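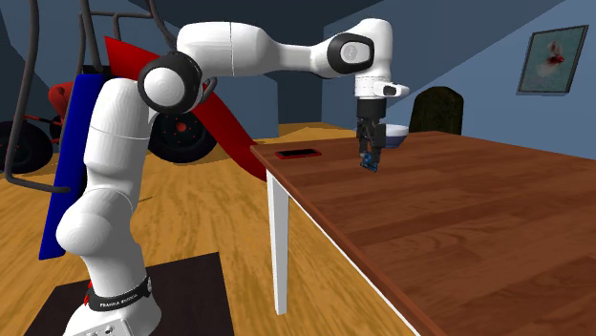 # Progress report: simulated demonstration set for tabletop handling

Prepared by Fanni Szilágyi for Gellotex, 1/9/19

## 1. Status

Collection in simulation is under way and the first block of tasks is finished. The set now holds 2826 accepted demonstrations. Another 157 were recorded and rejected, and are kept in a separate folder with the reason for rejection in each file header. Training on the first block has started at Jurnen. No results are claimed in this report, as the evaluation protocol is still being agreed.

Work on the second block (placing into and beside containers) began later than planned. The delay is explained in section 4.

## 2. Set-up

All demonstrations use a simulated Franka Emika arm with a two-fingered gripper. The arm stands on the floor on a dark mat, beside the table, and reaches over the near edge. We kept this arrangement from the proposal. It costs some reach at the far end of the table, but it matches the mounting Jesent intends to use on the physical cell.

Rooms are assembled from a library of furniture and household objects. The room used for most of the second block so far has blue walls, a light wood floor and a reddish-brown wooden table with a white leg visible from the recording view. The objects on the table include a red smartphone, a white bowl with a blue lower band and the small blue rectangular piece that the gripper handles. Large items are also placed off the table, such as the red tractor-like model behind the arm. These are never touched. They are there to vary the background, and the policy should learn to ignore them.

Each demonstration stores the following:

- joint positions and velocities
- gripper opening and commanded force
- rendered colour and depth views
- object poses at every step
- the task instruction as one line of text
- operator code and room seed

Object poses are stored for checking only. They are not given to the learner.

## 3. Collection procedure

Operators drive the arm by hand controller. Sakda Thepsuriya wrote the operator notes and trained the current group. A session is 20 attempts at one task in one room, after which the room seed changes and the operator moves to a different task. Shorter sessions were tried and gave more variation in speed, mostly from operators warming up again each time.

An attempt is accepted if the task is completed, no untouched object has moved by more than the set tolerance, and the gripper has not pressed into the tabletop. The first two checks are automatic. The third was automatic until we found that the contact solver reported brief table contacts during clean low grasps — Dezső Győri now reviews those by eye.

Small flat pieces are the slowest to collect. The fingers have to come down close to the surface, and a few millimetres of error in height is enough to trigger a reset. We asked operators to pause just above the table before release. This gives the learner a clear separation between transport and placing, and it makes the replay easier to label.

## 4. Problems and changes

**Grasp slip.** Early recordings showed thin pieces sliding out of the fingers during fast sideways moves. The friction value for the finger pads had been copied from a different gripper model. It was corrected, and the affected sessions were recorded again. This is the main cause of the late start on block two.

**Repeated approach paths.** Etelka Szilágyi compared the wrist paths across operators and found that almost all approaches came from the same side. The arm's start pose is now varied at the beginning of each attempt. Older demonstrations have been left in the set, tagged so that they can be weighted down.

**Depth rendering.** Dark screens and other glossy surfaces came out with gaps in the simulated depth view. The fault was in our export step. Files already delivered have been exported again from the saved states, with no new collection needed.

**Storage.** The full views take more space than budgeted. We propose to keep them at full rate for block two and to halve the rate for block three. Jurnen has said this is acceptable for training.

## 5. Next period

Work planned for the next period:

1. Finish block two, including placing next to an object already on the table.
2. Add 6 new rooms, with different table heights.
3. Begin matched recordings on the physical cell at Jesent, using the same operator notes.
4. Send the evaluation protocol to Zuzana Šimko for sign-off.

Item 3 depends on the safety enclosure being approved. If approval slips past September, operators will stay on simulation and start block three early.

## 6. Budget and decisions requested

Spending on operator time is in line with the plan. Rendering is over, for the storage reason given above, and equipment is under, as the second controller has not been bought. We ask Gellotex to approve two changes:

- moving the unspent controller money to rendering and storage
- reducing the recording rate for block three

The current release is on the Bach server, with the change log and the list of rejected attempts. Questions about file format should go to Dezső, and questions about operator hours to Sakda.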